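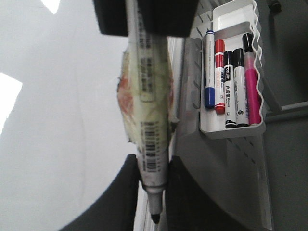

Section 4: Registering a transfer in Gadalon

Gadalon will not sign a player for you, though several club secretaries have tried to make it. It keeps the paperwork in order while the soccer people argue. Draft the terms on a whiteboard first, with a marker like the one shown, fine black tip and barcode down the barrel, and enter them only when the shouting stops. Changing a figure on a whiteboard takes a sleeve. Changing one in Gadalon takes two signatures and an apology.

Before you start, have the player's registration number, the selling club's release form and the agreed fee. "Agreed" means both clubs have said it out loud.

1. Open Squad, then Incoming, and choose New Transfer.

2. Type the player's name exactly as it appears on the registration card. If the card says Müzeyyen Sezer, type Müzeyyen Sezer. Nicknames go in the Notes field, where they do less harm.

3. Choose the selling club from the list. Gravwood appears twice, once for the senior side and once for the academy. Check which one you are paying.

4. Enter the fee in whole units, with no commas. A fee of 3000 goes in as 3000.

5. Set the contract start date in the form Wed 17 May. The end date fills itself in from the contract length and is usually right.

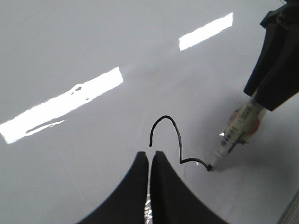

6. Add any bonus clauses, one per line. The form holds up to 54 lines. If you need more, the player's agent is very good and you may want to hire them instead.

7. Press Submit. The selling club has 45 minutes to confirm.

Note: If the selling club does not confirm in time, the transfer goes back to Drafts with everything intact except the bonus clauses. Keep a copy of those. We know about this, and a fix is planned for June.

Caution: Do not press Submit again while the wheel is spinning. Hashemi once registered the same goalkeeper 2 times this way and was billed for both of him.

Caution: Withdrawing a transfer after confirmation sends a notice to every club in the Drirneritz League. There is no quiet version.

8. When the status turns green, print the certificate and have the club president sign it. Ekene Danladi at the league office accepts scans – but not photos of scans, and not photos of the screen.

To register a loan instead, go to Section 5.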